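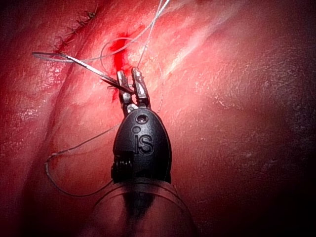

縫合の手本を集める仕事は、思っていたよりずっと「裁縫教室」に近い。外科用ロボットの学習データをつくるNivettiの収集チームを訪ねて、最初にそう感じた。大きなモニターの前に座るのはEmiko Shimadaさん。もともとは機械の保守が専門で、4月からこのチームで記録の設計を担当している。「針の持ち方をまず見てください」と、彼女は身を乗り出した。細い二本のジョーが湾曲した針を挟み、針先は左上へ弧を描いて伸びている。その奥には、結び終えた縫い目が斜めに並ぶ。「針と糸と、すでに縫ったところ。この三つが一緒に入っている場面が、私は大好きなんです。次にどこへ刺すかを考える材料が、ちゃんと揃っているでしょう」

チームが進めている計画の名前はBesuldale。熟練者がコンソールから器具を操り、その動きを映像と関節の角度の両方で残していく。一回の運針が一件の記録になる。取材の時点で、使えると判定された記録は3665件に達していた。

「最初の100件は、ほとんど捨てました」とShimadaさんは笑う。「操作はきれいなんですよ。でも時刻がずれていた。映像では針がもう動いているのに、関節の記録はまだ止まったまま。これを学習させると、モデルは半拍遅れて手を出すようになるんです。原因がわかった日は、みんなで廊下まで走って報告に行きましたね」

操作を担当する一人がDecha Yimyamさんだ。外科医として長く働いたあと、若手の指導に軸足を移し、いまは週の半分をコンソールの前で過ごす。学習用の手本を見せるのと、研修医に教えるのとでは何が違うのか、と聞いてみた。

「研修医は、私が黙っていても顔を見ますからね。あ、いま先生は迷ったな、とわかる。モデルにはそれが伝わらない。だから迷ったときは、迷ったと声に出して、あとで印をつけてもらいます」

この「迷いの印」が、取材でいちばん面白かった話かもしれない。記録には運針の区切りのほかに、持ち替え、やり直し、糸さばきといった札が付く。当初は、やり直しを含む記録を失敗として外していた。ところが、うまくいった例だけで学習させたモデルは、針の角度が少し狂っただけで、そこから戻れなくなったという。

「崩れたところから立て直す動きを、一度も見たことがなかったわけです」とShimadaさん。「それでDecha先生にお願いして、わざと浅い角度で持ったところから始めてもらいました。先生、最初はものすごく嫌がって」

「嫌ですよ、それは」とYimyamさん。「何十年も、そうならないように練習してきたんだから。でもやってみると、自分がどうやって直しているのか、初めて説明できるようになった。左に寝かせてから起こす、とかね。これは教える側としても収穫でした」

こうして集めた立て直しの記録が300件。全体から見れば小さな束だが、二人ともこの束の話になると声が大きくなる。

糸の扱いも悩みの種だ。針は硬く、形が決まっている。糸は違う。たるんで輪になり、器具の脇へ垂れ、影に入ると色まで変わって見える。注釈を担当するTamara Vasylenkoさんは、一枚ずつ糸の道筋をなぞる作業を続けている。

「糸がジョーの後ろを通っているのか、手前なのか。止まった一枚ではわからないことがあります。そういうときは前後を何度も送って、それでも決められなければ『不明』にします。推測で線をつなぐと、きれいに見えるぶん、たちが悪いんです」

不明の札を増やすことに、はじめは抵抗もあったそうだ。けれども、曖昧な部分を曖昧なまま残した版のほうが、糸を引っかける動きが減った。Vasylenkoさんはその比較表を印刷して、机の横に貼っている。角はもう丸まっていた。

照明についても聞いた。濡れた表面は光を強く返すので、縫い目の見え方が少しの傾きでがらりと変わる。チームは反射の強い映像も捨てずに残し、明るさの条件を札に書き込んでいる。現場で出会う光を、学習のときだけ取り除いてしまうのはもったいない、というのがShimadaさんの考えだ。

操作者は現在8人。手の癖はそれぞれ違い、手首を大きく返す人もいれば、小刻みに送る人もいる。混ぜて学習させると動きが中途半端になるのではないかと尋ねると、Shimadaさんは待っていましたとばかりに紙を引き寄せ、図を描き始めた。

「平均してしまうと、そうなります。二通りの正しい道の真ん中は、たいてい正しくない。だから誰の流儀かをモデルに渡して、途中で乗り換えないようにしているんです。ここはまだ研究の途中で、うまくいく日といかない日があります」

次は結紮に取りかかる。二本の器具が互いに糸を渡し合うため、記録の区切り方から決め直さなければならない。Yimyamさんは、輪をつくる瞬間を一つの動作と数えるか、二つに分けるかで、前の晩もShimadaさんと議論になったと話す。

「私は一つ派です」

「私は二つです」と、隣からすぐに声が飛んだ。

（2019年11月24日掲載）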